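**Re: Mullora white benchtop, is the "wipe clean" claim rubbish?**

**tai_flat8**
The Vondodstead showroom bloke swears the pale Mullora surface needs nothing but a damp cloth. $255 a metre. I've heard that line before, about a laminate that went yellow beside the kettle. Anyone lived with one?

**gumleaf50**
Three years here. It's fine. Tea wipes off if you get to it the same day.

**tai_flat8**
"If you get to it" is doing a lot of work there. What about turmeric?

**gumleaf50**
Bit of bicarb, gone. You're looking for trouble.

**ovenmitt**
Disagree with gumleaf. Ours has a dull patch where the dish rack sits and no cleaner has shifted it. Lelska do a speckled grey for less and it hides everything. Plain pale colours are for people who don't cook.

**tai_flat8**
That's my worry. Plain greyish white, no pattern at all, so where does a crumb or a scratch go to hide?

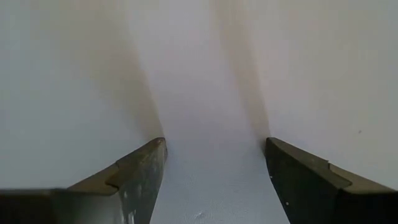
**ovenmitt** reckons a colour that flat will show every knife slip, and wants to know if the 8-year warranty covers dulling or only cracks.

**gumleaf50**
Use a chopping board, mate.

**tai_flat8**
Warranty says "manufacturing faults". So, no. Getting a sample of the Lelska before I pay anyone a deposit.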